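We use cookies to make this site work and to see which pages get read. Accept all | Manage settings

# Salwood Home Kit: notes and data card

Hi! I bought the Salwood kit for my own hobby project, ended up writing pages of notes, and figured I'd put them up with the recordings. The kit is a hand-held gripper, a charger, a carry bag and the Sani desktop app that turns your clips into something you can train on. Setup took me 15 minutes (the manual says to update the firmware first, so do that!).

## What's in here

- 237 clips, all household chores
- `raw/` is straight off the tool, `clean/` has been through Sani
- `labels.csv`, typed by hand, so expect typos 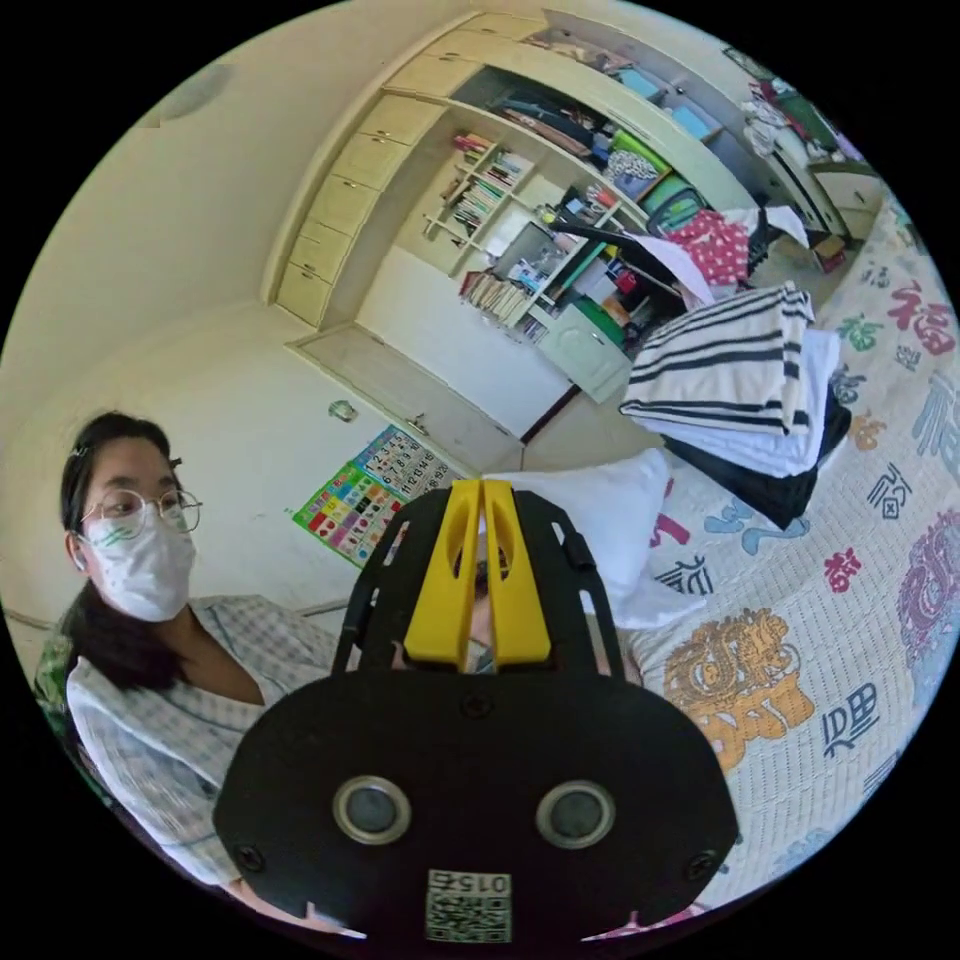 Bedrooms are where I'd start if you're testing the kit, and laundry most of all, because soft stuff shows up every weakness in a gripper. I like the long yellow fingers a lot. They've got a cutout down the middle of each one, and you can tell them apart from the bedding at a glance, even with a busy printed bedspread and a pile of a folded towel and clothes lying on it. My old Hiltberg had gray fingers and I was forever squinting at the playback.

Gripes: the app's export stalls if you queue more than 100 clips, and my battery gave me 55 minutes per charge. Spare finger pads come from Raltmont only, and shipping was slow (mine showed up in April, long after I'd ordered).

## Using it

Free for anything noncommercial. Please drop me a note if you find a mislabeled clip, I'm fixing them as they come in.

Last edited January 9, 2023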